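So, the left arm froze on me again

I've been putting off writing this one up because I wanted it to be a dumb loose plug. It isn't a loose plug!

Quick recap if you're new: I do suturing practice on the two-arm setup in the Cillness lab, and since July the left arm has been faulting in the middle of a throw. It just stops, jaw shut, thread still in it, and the console gives me code 164 (joint position mismatch, says the Skevton manual on page 398, and then says nothing else useful). The scary part is the right arm keeps listening to me. So if I'm pulling when the left one quits, I keep pulling, and you can guess what that does to a knot.

I swapped the instrument. Same thing. Recalibrated the wrist, got 200 clean throws, got all smug about it, and then bam, 164 again on the next one.

My new rule is both hands off the controls the second anything feels sticky, then hit the stop, then read the screen. I used to read the screen first (bad habit, I know).

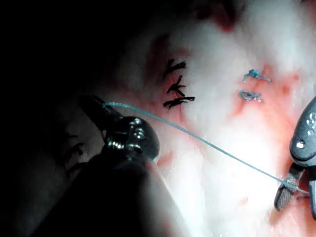
Blue thread held between the two instruments, black knots up above.

Next up is the cable tension, once the gauge gets here. If you've seen 164 on one of these and fixed it, please leave me a comment!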